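Small jaws, difficult bags

For one week in October we had two grippers on the same bench and one simple question: which of them would our line in Orwood keep? The work is easy for a person. Take a small bag, close it, put it in the tray. For a machine it is mostly a matter of fabric, and fabric does not like to be held.

The Brolex gripper came first. It is wide, strong and very fast, and with boxes it did everything we asked. With soft bags it had more trouble. The jaws closed well, but the cloth folded between them in a new way each time, and the arm often carried away one fold and left the rest behind. We ran 77 attempts and stopped.

The Dalen is narrower, with two parallel fingers and a dark textured strip in the gap between them. It looks less impressive on paper. Ours already has scratches on its edges, and its black finish will not become prettier. Still, after two days I began to prefer it, and the reason was the cord.
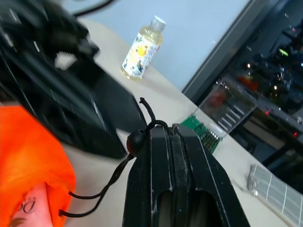 ON THE BENCH

A drawstring bag gives the robot several things to hold, and all of them move. The orange nylon is so thin that it wrinkles at the mouth. The braided cord can lie over the tops of the fingers, and the round cord-lock bead can rest against the side of one of them, where a wide jaw would probably push it away. The view from the wrist camera helps very much in such moments. Our overhead camera sees a bag, but the wrist camera sees the strands of the cord and the small knot at its end.

This view has also its price. The background is full of things which the software must learn to ignore, such as a green circuit board, a bottle with a cartoon label, and red lights on the equipment behind. At Flustgate, where the controller was set up, they advised us to clean the table before testing. We decided to leave it as it is on a normal Friday.

The controller gave us more work than the fingers. Its force setting goes in steps, and at step 8 the nylon slipped less, but the cord stayed caught when the fingers opened. We went lower and accepted a slower cycle of 30 seconds. A faster one is possible with boxes, and for boxes I would still take the Brolex.

For bags we keep the Dalen until spring. The next test is with a thicker cord, and with the camera turned a little more toward the fingertips.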